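Home | City Guide | Parks & Squares | Food | Archive

The Quiet Side of Moen Square

Moen Square sits at the lower end of Trultier Street, two blocks from the ferry landing, and most visitors walk past it on their way to the water. It has a small fountain, a double row of lindens and 22 benches, most of them in shade by noon. The square was a coal yard until the city bought the lot and put in paths.

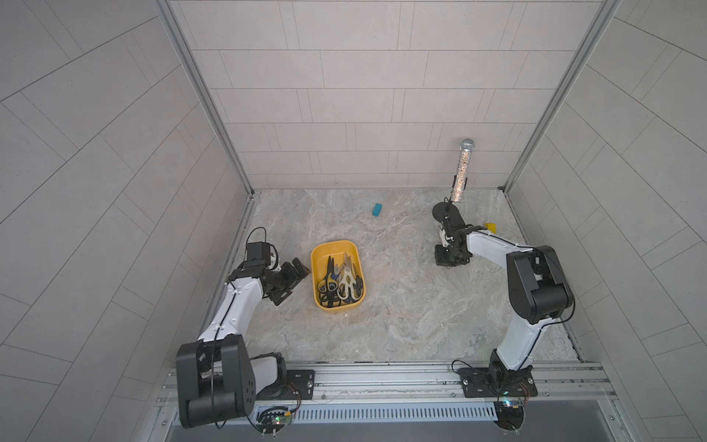
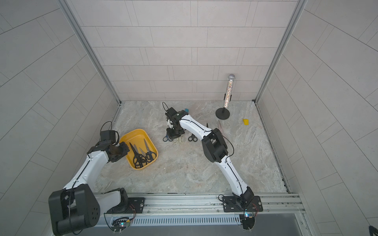
Albane Lefèvre remembers coming when the trees were thin enough to put a hand around, and she says the fountain was louder then. The pump was replaced with a smaller one, and the water now runs over the rim in a thin sheet – pleasant enough, but easy to miss from the street.

The fountain is called "The Two Ferrymen." Its bronze figures stand back to back, one facing upriver and the other down, each with a hand on the same rope. The sculptor signed himself only as Fidel. Six smaller basins circle the main one and stand for the creeks that meet the river inside the city limits. Two of those creeks now run underground.

On the north side is the Mevby Arcade, a row of shops under a glass roof. The bakery opens first and sells coffee through a side window. Band concerts are held by the fountain in July, and chairs are set out free of charge.

Bus 32 stops at the Trultier Street gate. Parking is hard to find – the ferry lot is the best bet.

Last updated: 5/10/26

Related
Walking the Old Ferry Road
Where the Creeks Went
A Morning at the Mevby Arcade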